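How to Run a Computer Teardown Demo for Open Day Visitors

By Imogen Oakley, demo lead at Cusness

We put on the teardown demo every April. Last time 79 people came through between 9 in the morning and closing. These are the steps I give anyone running it for the first time.

1. Pick the right computer

Use an old desktop tower with room inside for the gripper. Drive bays with plastic latches work well – they stand out and visitors can follow them on the screen. Unplug the tower and leave it overnight.

2. Lay the tower down and open it

Take the side cover off and put it somewhere nobody will trip over it. Leave the cables in. People want to see how the arm copes with a full case.

3. Check the start position

Have the teach pendant within reach before you let anyone come close. Denise Furnival keeps our sheet of start positions, and Vaněk is the name of the one for this demo.

4. Put the wrist view on the big screen

Do this before you start talking. From the front row you mostly see the back of the arm, so the wrist view is what they will watch.
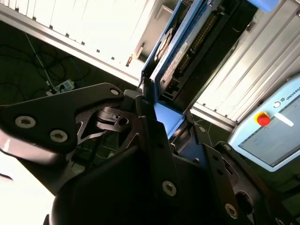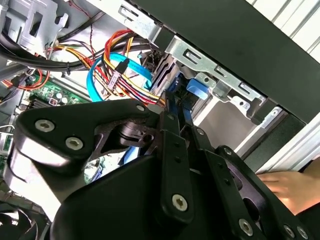
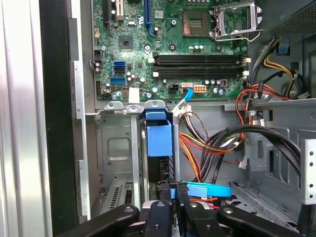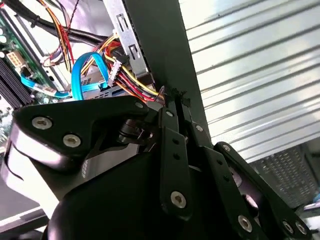
The last three are from inside the tower, with the power wires and blue SATA cable close to the gripper.

5. Go for the latch first

Bring the fingers in slowly and stop short of the blue tab. Say what you are about to do, then close on it. If a cable gets between the fingers, back out and come in again from a different angle. Don't pull.

6. Take questions with the arm stopped

Allow 2 rounds of questions. Expect to be asked about speed and price. For price I send people to the Fasero desk.

7. Reset for the next group

Put every part back in its tray and run the Prallska checklist. We print 200 handouts and leave them by the exit – refill the stack at noon.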